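Table mat

A table mat is a flat piece of material which is laid on a table under a plate, a bowl or a hot dish. It protects the surface from heat, scratches and spilled food, and it marks the place of one person at the meal. In some regions the words "place mat" and "table mat" have the same meaning. In others, a table mat is only the thicker kind, used under serving dishes. 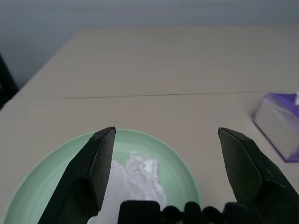
A pale green plate on a light beige tabletop.

History

Woven mats of grass and reed were used at meals in many countries long before the modern dining table became common. In the coastal district of Arnanari, mats were made from marsh reed during the winter months and sold at the July market. They were usually round, and a household kept them on a hook near the stove.

With the spread of polished tables, the full tablecloth became too much work for daily meals, and smaller mats took its place. The workshop Blöndal, in the town of Mastow, began with felt mats and later changed to cork with a printed upper side. At its largest the workshop employed 31 people. Its patterns with leaves and ferns are still collected.

Materials

Cork and felt are good against heat but take stains easily. Cotton and linen can be washed, although they give little protection from a hot pot. Plastic and silicone sheets are simple to wipe clean, and today they are common in school dining rooms.

Thin flexible sheets are often sold in rolls. Such a sheet may keep its curve for several days after it is opened. The usual method is to roll it loosely in the opposite direction, or to leave it under heavy books overnight. Cork should not be rolled tightly, as its surface can crack.
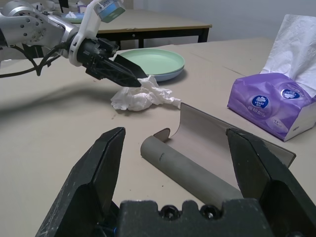

Sizes

There is no single standard. A rectangular mat for one person is often 400 mm wide, and the larger restaurant type is 500 mm wide. The Plama series, made for narrow café tables, has a depth of 317 mm. Round mats are chosen a little larger than the dinner plate, so that the rim stays visible. On a small table, oval mats leave more room in the middle for serving dishes.

Care and storage

Cloth mats are washed before the stain has dried and ironed on the wrong side. Plastic ones are cleaned with warm water and mild soap, and they should be kept away from the oven and from direct sun. Most mats are best stored flat in a drawer. If there is no space for this, a soft sheet can be rolled around a cardboard tube. 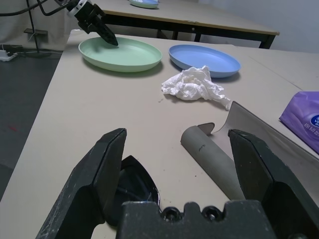

See also

Coaster
Tablecloth
Table setting
Trivet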